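Students take on the kitchen counter in Galness robotics elective

Posted under: Learning and Teaching, Robotics and Automation

When the second intake of the robotics elective at Galness College began in May, the first task set for students involved no wiring at all. They were asked to spend a week watching hands.

"Students arrive wanting to build an arm, and they want it to be fast," said Erdal Sarıgül, who coordinates the elective and supervises the student project known as Zandine. "We ask them to begin with the task. They need to be able to write down what a person does with each hand before they propose a machine that does any of it."

Zandine is a study of two-handed work at a kitchen counter. Students record short sessions from head height, divide the recordings into segments and label each segment according to what the left and right hands are doing. The labelled segments are then used in Dursun, the simulation environment the college has maintained for its senior students. In the present term the class has labelled 273 segments, each reviewed by 2 students before it is accepted.

Mr Sarıgül said the choice of a domestic setting was deliberate. The college's earlier project, Elora, dealt with sorting blocks on a bare table, and its results did not carry over well to other rooms.

"Elora was a good project and I would defend it," he said. "But a bare table is a generous place to work. At a counter there is a coffee machine taking up one side, there is a water bottle at the back, and the hands have to get on with it in the space that remains."

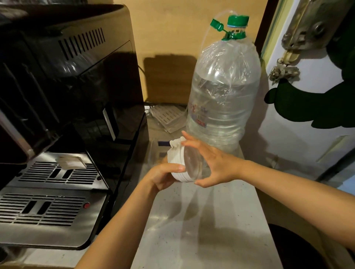
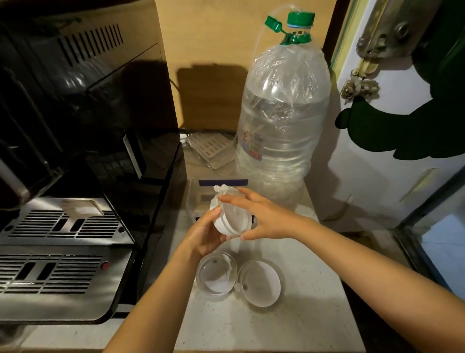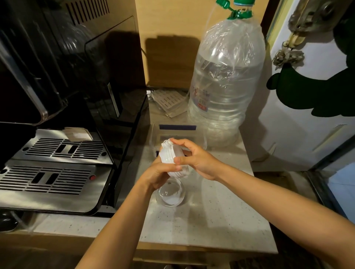
The labelling guide for the project runs to several drafts. According to Mr Sarıgül, the longest disagreement in class concerned the word "hold".

"One group used it for everything the left hand did," he said. "Another group objected that supporting an object from below and gripping it firmly are different instructions to a motor. They were right, and we rewrote that section. It cost us a Monday afternoon, which I consider well spent."

Transparent materials have presented a further difficulty. Clear plastic and glass are poorly recognised by the software available to the class, and students have been required to mark the outlines of such items by hand. Mr Sarıgül expects this work to continue into next term.

Assessment in the elective is based on a written log, a labelled set of recordings and a demonstration in simulation. The demonstration is limited to 90 seconds. Students are not marked down where the simulated arm fails to complete its movement, provided that the log identifies the point of failure and proposes a change.

Asked whether the college intended to enter a team in outside competitions, Mr Sarıgül was cautious.

"There is interest, particularly among the senior students, and I have told them that I will support an entry once the data are in order," he said. "A competition rewards the finished run. I would like them to have some practice first in explaining an unfinished one."

Students wishing to join the next intake should speak with their year adviser. Prior programming experience is not required, although applicants are expected to have completed the college's introductory unit in design and technology. Recording sessions are held after 4 pm, and a signed permission form is needed from every student who takes part.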